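Wicker basket

A wicker basket is a container made by weaving cane, willow or similar plant stems around a stiff frame. It is used in the home for carrying, storing and presenting small goods, including packeted food.

Construction

The most common household form is round, with a deep body, a braided rim and a single arched handle. The sides are woven in close horizontal rows. The handle is often wrapped in cane and bound where it meets the rim, which takes most of the strain when a full basket is lifted.
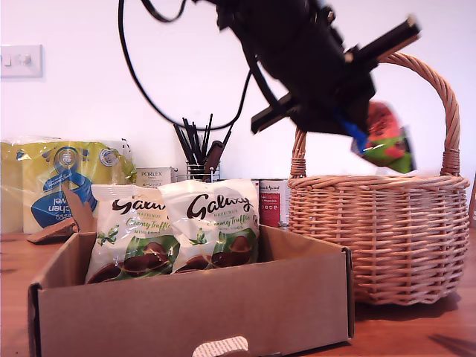

Use in packing

Goods bought in bulk are usually kept in open cardboard boxes and moved to a basket when they are to be offered to guests or given as a present. Heavier items are placed at the bottom and light packets near the rim.

In the town of Medve, filled baskets are exchanged each August. The Hostow workshop, which supplied 153 baskets for the custom in its first year, still weaves the round pattern by hand.

Care

Wicker should be dusted with a soft brush and kept away from direct heat. Damp baskets are dried in open air before storage.

See also: Basket weaving; Hamper; Truder cane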